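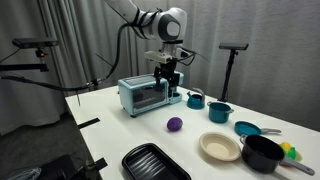 Chapter 11
Returns: Why Books Come Back

Most goods a store buys, the store keeps. Shoes, lamps, canned soup. If they don't sell, the price gets cut until they do. Books work differently, and the rest of this part of the course leans on that difference, so read this chapter before the one on pricing.

A trade book is usually sold to a bookstore on a returnable basis. Store orders it, shelves it, waits. If it sits, back it goes to the publisher or the distributor for credit. Not cash, usually. Credit against the next invoice.

Key terms for this chapter: gross sales, net sales, sell-in, sell-through, return window, reserve against returns, remainder, pulping.

Sell-in and sell-through

Learn these two first. Students mix them up every term.

Sell-in is what the publisher ships to stores. Sell-through is what customers carry out the door. A title can have a great sell-in and a terrible sell-through. Big launch, big tables by the entrance, then boxes coming back in the new year.

Take Juvier, a mid-sized publisher of cookbooks and travel. It ships 1,430 copies of a new title to a regional chain called Wunderlich in October. On the books, that's 1,430 sold. By spring, 33 percent of them have come back. Call it 472 copies. Net sales: 958.

Which number goes in the sales report? Depends who is asking and when. The sales team likes the first one. The accounts department wants the second, and so does the author's agent, once the royalty statement shows up.

The return window

Terms vary by contract. Typically there's a minimum time before a store can send a title back and a maximum after which it can't. The minimum gives the book a chance. The maximum lets the publisher close its accounts at some point.

Within the window the store picks. Condition matters: no price stickers, no torn jackets, no coffee. Freight on the way back is generally paid by the store, which is a small brake on over-ordering. Small for a chain. Not so small for a one-room shop a long way from the warehouse.

Reserves

Publishers know returns are coming, they just don't know how many. So they hold back part of the author's royalties as a reserve. Juvier holds 19 percent on a first printing, and releases what's left of it over later statements. Reserve too low and the publisher has overpaid. Too high and the author is, in effect, lending the company money. Contracts fight over this clause alot. We come back to it in the section on royalty statements.

What happens to the copies

Clean returns go back into stock. Some get shipped again the same week to a differnt store. Damaged or surplus ones are remaindered, meaning sold cheap in bulk to a dealer such as Telum, or pulped.

Before you go on

Find a recent hardcover in a store near you. Note how many copies are out and where they're placed. Check again next Wednesday. Bring both sets of notes to class, you'll need them for the Granilen case.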